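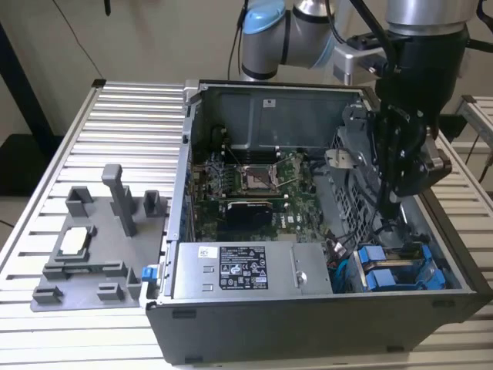
Ventilation readings on the east side, October 20, 2025. Supply fan on from early morning, all doors shut, hood flowmeter on each ceiling diffuser in turn, starting at the plant room end. The total at the main duct was 1,325 cubic metres per hour, short of what the drawings ask for, and the shortfall is not spread evenly. The rooms near the fan get too much and the end rooms get very little. I suspect the transfer grilles more than the fan. The old ones were a plain perforated sheet and the new ones are a slanted blade type with a smaller open area, chosen for looks. An opened Dell tower makes a fair small-scale comparison: a grey plastic shroud over the upper part of the case, and a drive cage of perforated metal with square holes, so there is at least some open area where the air has to cross. The new grilles have a nice face and not much behind it. I have asked Ralledico for the free area figure, not the face size, which is what they sent last time.

Duct pressure was steady throughout. Filters changed before the readings started, old ones bagged and labelled with the unit reference. They were grey on the intake face but not collapsed. One had been fitted with the arrow pointing the wrong way. I have marked the frame of the filter housing in paint pen with the direction of flow.

The damper in the third branch would not move. The spindle turns but the blade does not follow it, so the indicator on the outside has been telling us nothing. It was shown as fully open. With the access panel off, the blade was lying nearly closed. Grub screw missing, not found in the duct. Replacement screw fitted from the van stock, blade set by hand and the quadrant locked. End room flow rose by about 10 per cent on the second reading, which helps but does not close the gap.

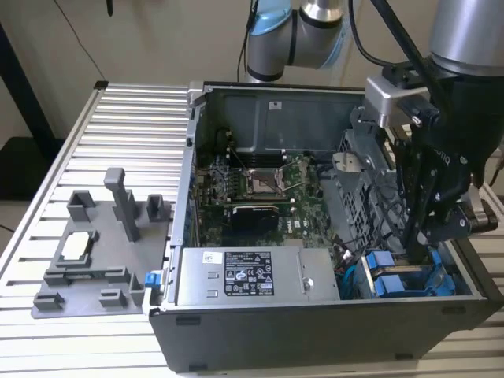 **Building Services Section, Gyamfi House: ventilation and water**

Afternoon given over to the noise complaint from the reading room. Hammad had logged it as a rattle. I would call it a hum with a beat in it, slow, most noticeable below the second diffuser. It stops when the extract fan is off and carries on when the supply fan is off, so it belongs to the extract side. The flexible connection at the fan inlet has been pulled too tight and is passing vibration into the duct. Slackened it and re-clamped. The hum is lower but still there. The anti-vibration mounts are the next thing to look at. Two of them look compressed compared with the others, though I had no way to measure the load.

Carbon dioxide loggers: collected all of them except the one on the stair landing, which has lost its fixing and was lying behind the radiator. Its temperature record is no use for that reason. Dzifa Tetteh will download the rest and plot them against the room bookings. My guess is that the small meeting room will come out worst. It is booked for five people and regularly holds more, with the door shut, and its diffuser is one of the starved ones.

Room temperature in the end offices was 19 degrees at lunchtime with the heating on. Complaints there have been about stuffiness and cold together, and both fit with low supply flow. No change to the heating curve until the air side is balanced, otherwise we shall be adjusting two things at once and learning nothing from either.

The Stukex flowmeter is due back for calibration in November. I compared it with the older vane anemometer on one diffuser and the two agreed closely enough for this work. The low battery warning came on near the end and the last reading was repeated on fresh cells. Same value.

Parts to order: grub screws, one spare quadrant, foil tape, mounts to suit the extract fan (rating plate photographed, part number to be confirmed with Takedstead). Access panel on the third branch needs a new gasket as well. Taped for now.

Left to do: rebalance from the far end back towards the fan, with the damper now working. Repeat the total. Put the landing logger back, higher up, with two screws.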